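Backdrop / small bay, Werkik shop notes
Thu 5 February

In at 8:15, heat not on yet. Steamer took forever. Writing this up at lunch so somebody has it before we do the other bay, apologies for handwriting if you're reading the paper copy, typed one is the same minus the coffee.

Carried over from last time: black cloth sagging along the top, side panels not staying angled, lettering not decided. Dragica Softić wanted the whole bay black, sides too. Edin wanted only the back wall and leave the sides white for bounce. Went with Dragica's version. Reason mostly that the white side walls kept pulling the eye, and the cloth was long enough anyhow.

Cloth. Vernness, 300 cm wide off the roll, the heavier one. Do NOT use the thin stuff from the October order, you can see the wall through it once the ceiling light is on. Cut it long and left the bottom edge raw, it drops behind the table so who cares. Pressed flat on the big bench first, then steamed again after hanging. Second steaming did more than the first. It still has creases. Some are fold lines from the shelf and I think those are permanent at this point. ROLL THE CLOTH. Tube is in the corner next to the ladder, been there the whole time.

Hanging order, for next time:
middle first, find center of cloth, find center of wall, clip there loosely
then out to the two corners, pull snug
then the sides
then go back and redo the middle becuase it will be off

First try I started at the left and worked across like hanging a curtain. Ended up with a belly in the middle and a big pleat at the right corner. Took it all down. Lost most of an hour.

Clips are the small dark Mustonen ones, box of 40, plenty left over. Tried the big ones too, they grip better but they stick up and catch light. Small ones disapear. Doubled up at the corners where the cloth turns, single clip there let go twice while I was on the ladder. Far ends get one each, there's hardly any weight out there.

Ladder note: left foot pad is missing, Edin knows. Use the step stool on that side.

Letters came back from Vondov, job 1343. Good cuts, clean outline, nothing torn. They packed them flat between card, please keep the card for storage. Colors are warmer than the proof. Dragica likes it, I was unsure when they were lying on the bench but once they were on the black I came around.

Laid out the words on the floor first. Tried all on one line, too wide for the center panel, the end letters would have landed right on the corners where the cloth bends away. So two lines. Spent a while on spacing. Thick rounded shapes don't space by ruler, you measure equal gaps and it looks wrong, then you nudge by eye and it looks right and the ruler says it's wrong. Went by eye. Edin stood at the table end calling left, right, up, stop.

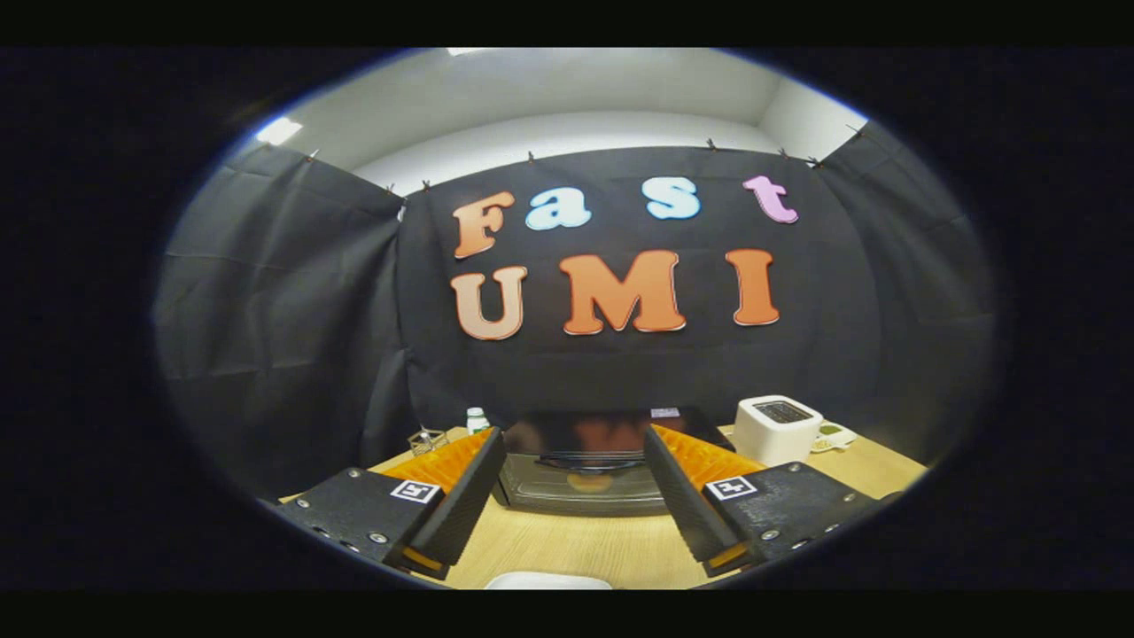

Lettering after the second hang, checked from the table side. Tape behind each one, pressed and held, then a second person checks from below. The lower word is bigger and carries the weight, good, I'd worried it would look bottom heavy. UMI all in the oranges reads straight away against the black. Fast is softer with the pale blue a and s in the middle and the pink t at the end. F goes orange into peach so it ties to the row under it. Crossbar on the t rides a bit high. Leave it, or trim the bottom line of the word up to match? Edin says leave it. I want to look again tomorrow with fresh eyes. White outlines are doing a lot of work, keep them if we reorder.

Corners. The side panels angle off toward the side walls like Dragica drew it, and the center stays flat enough for the letters. Soft folds in all of it still. I don't mind them on the sides. On the center panel I'd like one more pass with the steamer, but letters off first!! steam and tape don't get along, found that out on a scrap.

Light. Ceiling panel on the left is strong. It shows up the creases on whichever side it rakes. Tried with it off and the cloth went to a nice flat black but the table got gloomy, so it's staying on. Might try a sheet of diffusion taped under it. Ask Edin whether that's allowed with the fixture, I don't want to cook anything.

Table. Kept the light wood top. Dragica brought a gray cover over and we tried it for a few minutes, everything looked like a dentist's office. Pale grain against black is better and it wipes down easy. Height at 70 cm, same as the other bay, don't change it, the stools are matched to it. Old tape residue along the front came off with citrus cleaner and a plastic scraper. Not the metal one please. There's a scratch from the metal one at the back right leg, that was me.

Wall. Cloth stays pinned at the top of the wall. Thought about taking the black all the way to the ceiling but there's nothing to clip to up there, and I'm not drilling for a thing we may take down. If someone wants it higher we need a batten, and that's a different job.

Time: nearly all morning including the re-hang. Should go a lot quicker in the other bay if cloth is steamed first and center is marked before anyone gets on the ladder. Two people minimum for the top edge, one feeds, one clips.

Things I'd do differently
chalk center mark on back of cloth
sweep before hanging, black picks up every bit of lint on that floor
lint roller lives in the top drawer now, left side, put it back there
print the letter layout at full size and use it as a template instead of shuffling on the floor on our knees

Still open
- t, up or down
- diffusion for ceiling panel
- steam center panel, letters off, letters back on (photograph spacing first)
- spare letters? Vondov keeps the file but I don't know how long. Dragica to call
- foot pad for ladder
- second tube for the other roll

Leftover cloth is on the shelf over the sink, folded, I know, I know, will roll it when there's a tube. Good for at least one side panel, not enough for a center.

Dragica added in pencil: corner on the right is tighter than the left, pull left out a little before you touch anything else. Agreed, will do it first thing.

Steamer emptied and unplugged.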